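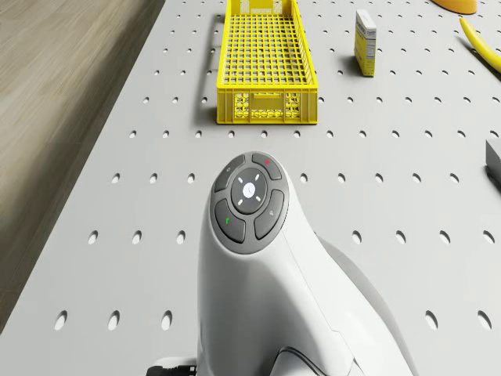
Minutes taken by Asmaa Benkirane

Umthorpe Community Garden
General meeting, February
Held in the library meeting room, Sunday, 2 pm

Present: Rania Belkadi (chair), Abdelilah Morsy, Niall Kerr, Asmaa Benkirane (minutes), and plot holders as per the sign-on sheet.
Apologies: Ozan Kurtuluş, who sent written comments on item 4.

1. Minutes of the last meeting
Accepted with one correction. The hose on the lower beds was replaced by Abdelilah, not Niall. Moved Niall, seconded Abdelilah. Carried.

2. Business arising
The side gate still drops on its hinge and has to be lifted to close. Niall has bought the longer bolts but has not fitted them. He will do it before the next working bee. Until then the chain is to be used, even if you are only ducking in for some parsley.

The letter to the council about the kerb has been sent. No reply yet.

The citrus at the back fence has gall wasp again. Rania cut out what she could reach. The cuttings went in a sealed bag in the red-lid bin and should not go in the compost. Anyone with a lemon on their own plot is asked to check it and prune out the galls before the end of winter.

3. Money
Balance at the bank is $1,757. The water bill has been paid out of this. The insurance has not come in yet and will be more than last year. Plot fees were discussed. It was agreed to leave them at $30 for the year and look at them again once the insurance is known. Four people have not paid. Asmaa will ring them.

Abdelilah asked whether the seedling stall money had been banked. It had, but under the wrong reference. Asmaa to fix this with the bank.

4. Water
This took up most of the meeting. The tank ran dry twice over summer and the pump was left running on one of those occasions. It still works but is noisy. There were two proposals.

The first, from Niall, was a second tank beside the shed, fed from the shed roof. He has a quote from El Ouafi, which includes the slab but not the plumbing. The slab would take up the spot where the wheelbarrows are kept, and these would need to go along the north wall.

The second, from Rania, was to keep the one tank, put in a float switch so the pump cuts out, and change the watering roster so that the top beds and the lower beds are not done on the same evening. She said a lot of water was going on bare soil and that mulch would help more than a tank. Pea straw can be had from Colteren if we pick it up ourselves. 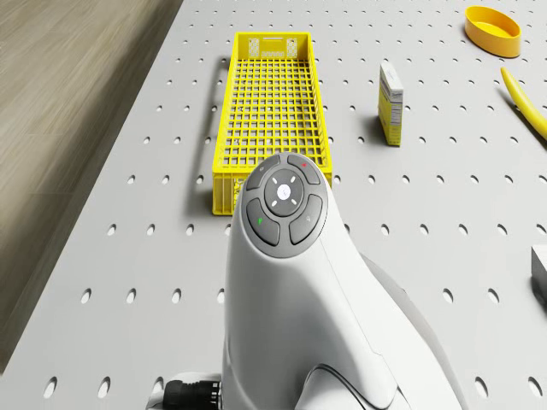
Ozan Kurtuluş wrote that he would back a second tank only if the gutters on the shed were cleaned and rehung first, as half the rain comes over the front edge and onto the path. He also asked that the roster leave early mornings free for people on shift work.

Discussion followed. Several people agreed about the gutters. Abdelilah said the tap on the present tank leaks at the thread and should be done at the same time. Niall was happy for the tank to wait until the insurance was settled, but wanted it noted that the quote would not hold past autumn.

Motion: that we fit a float switch, repair the gutters and the tap, and bring the tank back to the next general meeting. Moved Rania, seconded Abdelilah. Carried, Niall abstaining.

Action: Abdelilah to price the float switch. Rania to redo the roster, with early mornings left open.

5. Vacant plots
Plot 11 has been given up. It is full of couch and will need digging over before anyone takes it on. It will be offered to the next person on the waiting list with the first year's fee waived. Agreed without a vote.

6. Other business
The mower is due for a service and Hanix can take it any weekday. Niall has a trailer.

Please do not leave zucchini on the shed bench. If it is spare, put it in the crate at the front gate.

Meeting closed 3.40 pm. Next meeting to be advised by email once the room is booked.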